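Prácticas de laboratorio – Apuntes de la sesión 2
Tubos, gradillas y la mesa de trabajo
Grupo de Margarida Lobo
Martes 18 de septiembre

Hola otra vez. Os paso por escrito lo que conté ayer en clase, con alguna cosa añadida que me preguntó Tegan Quinlan al salir y que creo que os viene bien a todos. No hace falta que lo imprimáis, pero sí que lo leáis antes de entrar al laboratorio, que luego me paso media hora repitiendo lo mismo puesto por puesto.

1. Preparar el sitio

Lo primero es la mesa. Mochilas fuera, abrigos fuera, botella de agua fuera (sí, también la vuestra, la que "solo tiene agua"). Encima ponemos una hoja de papel blanco grande, bien estirada. A mí me gusta el blanco porque cualquier gota se ve enseguida, y si se os cae una etiqueta pequeña la encontráis sin andar palpando la madera. Si el papel se mancha, se cambia. No se le da la vuelta, que nos conocemos.

2. La gradilla

Usamos las de madera de siempre. Ya sé que en el catálogo de Dindier las hay de plástico en todos los colores y que se lavan mejor, pero yo les tengo cariño a estas, qué le vamos a hacer. La barra de arriba lleva los agujeros y los tubos entran por ahí y bajan hacia la base. Las espigas de la base, las de punta redondeada, sirven para dejar boca abajo los tubos de vidrio ya lavados y que escurran. Los de tapón de rosca van siempre en los agujeros.
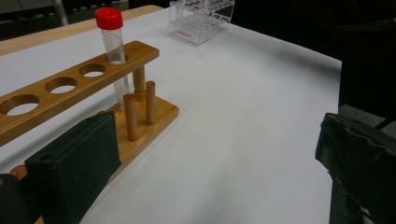 Empezad a llenar por un extremo y seguid en orden, sin dejar huecos en medio. Parece una manía mía y lo es un poco, pero cuando tienes varios tubos iguales con un líquido transparente dentro, el orden te salva la tarde. Apuntad en el cuaderno por qué lado habéis empezado – el año pasado Warrick Harawira giró la gradilla para coger mejor el último tubo y tuvo que repetir la serie entera. Lo cuento con su permiso, y él mismo os lo contará mejor.

3. Tubos cónicos

Son los de centrífuga, de plástico transparente, acabados en punta. Tres cosas:

El tapón se cierra con dos dedos, hasta que hace tope. Si apretáis con toda la mano, luego no hay quien lo abra con guantes.

Las marcas de graduación son orientativas. Para ver si hay "más o menos lo que toca", estupendo; para medir de verdad, pipeta. Y se leen con los ojos a la altura del líquido, agachaos sin vergüenza.

El número va escrito en el cuerpo del tubo, nunca solo en el tapón. Los tapones se cambian de tubo con una facilidad asombrosa!

4. Antes de la centrífuga

Pondremos 2000 revoluciones por minuto, y los tubos siempre equilibrados, uno enfrente del otro y con la misma masa. Si os sobra uno, preparáis otro con agua. Para la limpieza final usamos etanol al 70 %, con la centrífuga parada y desenchufada.

5. Para la próxima

Traed el cuaderno con la tabla ya dibujada (muestra, posición, volumen, observaciones). Quien faltó ayer que le pida los datos a Bronwyn Katene, que toma unos apuntes preciosos, bastante mejores que los míos. La entrega del informe es en noviembre, ya os diré el día.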